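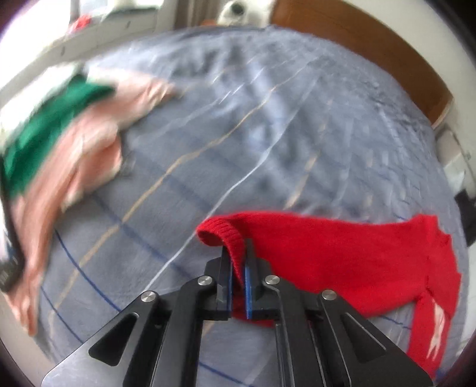

February, Bellamy flat, bedroom set

Started 10.40. Continuing the garments-on-bed block for Harnari. Task text unchanged from the last session: pick one garment out of the heap, bring it to open sheet, lay it flat, fold, place on the stack. Heap on the window side, work area in the middle, stack towards the foot of the bed.

Calibration first. Ran the open-close sweep twice, jaw width reads zero at closed and the full value at open, no drift between the two. Mapping run: one slow pass round the bed, then a pass up to the headboard and back. The tracker was happy with it. The checked sheet helps a lot here. On the plain white sheet we had at Cakadside the map kept sliding whenever the view was mostly bed, and the lines give it something to hold on to. Keep patterned bedding for this room until someone has a reason to change it.

Window. Exposure is fixed now, set on the sheet, so the glass blows out and stays blown out. With auto exposure the bed went dark each time the gripper turned towards the light, and the red knit went to a flat block with no rib visible. Fixed is better. Accept the loss at the window, there is nothing there the policy needs.

Knitwear

The red sweater is the awkward item. Pinching the ribbed band works well enough: the rib folds over on itself and gives the jaws a thick edge to close on. Pinching the body of the knit is worse. The fabric stretches before it moves, so the first part of the pull shows the gripper travelling and the garment hardly following. Rosalind Greenberg thinks this is useful data and should stay in. I agree, provided the operator does not then yank. Yanking gives motion blur across the whole sheet and the tracker loses confidence for the length of it.

Rule for this block, until we revise it:
Approach low, jaws open wide enough to take a double layer.
Close fully, wait one beat, then lift.
Drag speed slow enough that the lines on the sheet stay readable in playback.
If the pinch slips, regrasp without backing out to the start position. Slips are kept and tagged.
No helping with the free hand.

The jaw linings are holding up. Some wool fluff on them after the knitwear, wiped off with a dry cloth. Add this to the between-blocks checks, as fluff lowers the grip on thin cotton and we would see it as a change in operator behaviour.

Rejects

Two episodes thrown out for tracking loss, both during the turn from heap to stack. In both the operator swung the wrist with the elbow still, so the view crossed headboard and wall in one go. Walking round the corner of the bed instead fixes it. I have put this in the operator sheet.

Two more held back for review. In one the sweater came out of the heap with a second garment hooked on it, and the operator shook it free. It is a fair recovery but the task text says one garment. Question for Fakden: do they want multi-pick recoveries labelled as their own class, or left in under the parent task? Their schema has a field for it but the notes do not say what goes in it.

Time limit

Episode cap is 90 seconds. Fine for shirts. Tight for the sweater once there is a regrasp, and operators begin to hurry towards the end, which shows as sloppy folds and faster drags. I would sooner have a longer cap for knitwear than a pile of rushed endings. Leaving the cap as it is for today so the block stays consistent, and raising it with Rosalind.

Heap reset

Heaps are getting too tidy. After a few episodes people put the clothes back in the same order with the same side up, and the sweater ends up on top nearly every time. From the next block: gather everything, drop it from waist height, leave it as it falls. Move the heap to the headboard end for part of the block as well — at present every approach comes from the same direction and the model will learn that.

To do
Charge both battery packs before the afternoon block.
Upload the morning files, check sync between jaw width and video on a sample.
Write to Fakden about the recovery label.
Find a second knit in a different colour, ideally one close to the sheet.

Stopped 12.25 for upload.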